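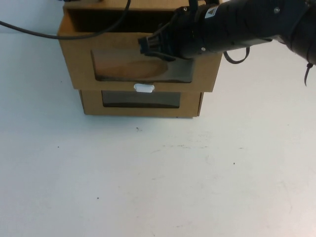

I've been trying to get my recipes in order since May, and I'm still not done, and I think I've finally made my peace with that.

A bit of background if you're new to the blog. I have a recipe problem. I don't mean cooking (I cook the same four dinners on a loop like everybody else), I mean keeping. Clippings from magazines, backs of flour bags, index cards in handwriting I can barely read, printouts from websites that went dark ages ago. I had a stack of them in the hall closet, another one on top of the fridge, and a third one living inside a phone book, which tells you how long that one had been going.

So in May I decided I was going digital. I signed up for Nident, the recipe app everyone in my bread group raves about, and started scanning. It went great for a while! I got 305 recipes in, with tags and everything, and I was so pleased with myself that I told my whole family they'd never have to call me for the meatloaf again. Then I went to make the meatloaf and typed in "meatloaf" and got nothing. The app had read my card as "meat loot." I found it in the end under Desserts.

I spent 2 whole evenings fixing titles and then I just stopped opening it. You know how that goes. The little number on the icon keeps climbing and you start moving the thing to the back page of your phone so you don't have to look at it.

What got me going again was a visit to Maurya, that stationery store downtown with the creaky floor. I only went in for stamps. I came out with a pack of plain index cards, a set of dividers and a green pen I did not need, and that same night I sat at the kitchen table and copied out my favorite soup by hand. It took forever. I also noticed I'd been skipping a step for years – you're supposed to brown the tomato paste, and I'd been stirring it in at the end like an afterthought. I would never have caught that from a scan.

So now the rule is that a recipe has to earn its card. If I've cooked it at least twice and somebody asked for seconds, I write it out. If I haven't, it goes back in the maybe pile, and the maybe pile gets one shelf, and when the shelf is full something has to leave. I've let go of a truly shocking number of gelatin salads this way. I kept one. It has shredded carrots in it and I will not be taking comments.

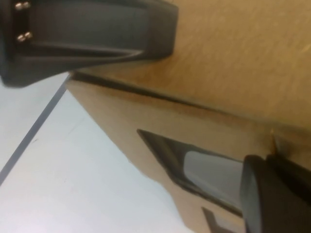

Wood grain and warm colors, always a yes from me.

My sorting is pretty loose. Soups and stews together, bread by itself (bread is its own country), weeknight stuff, company stuff, and then a section I call "cookies, obviously." I tried doing it by season for a week or so and it drove me up the wall, as I make chili in July and I'm not about to go looking for it under Winter.

A few of you asked if I laminate. I don't! I like a card with a butter stain on it. The one for my banana bread is nearly see-through at this point and it's how I find it so fast.

And yes, I do still have the app. It's handy at the grocery store when I can't remember if the curry takes one can or two. I just quit expecting it to be the whole kitchen.

If you've got a card you've been meaning to copy out before it falls apart, do that one first, tonight if you can. My oldest one is for molasses cookies and the oven temperature had almost worn off the corner. I wrote it down in green pen, then I made a batch to be sure, then I made another batch, and now I'm out of molasses.

Next post will be the soup, tomato paste and all.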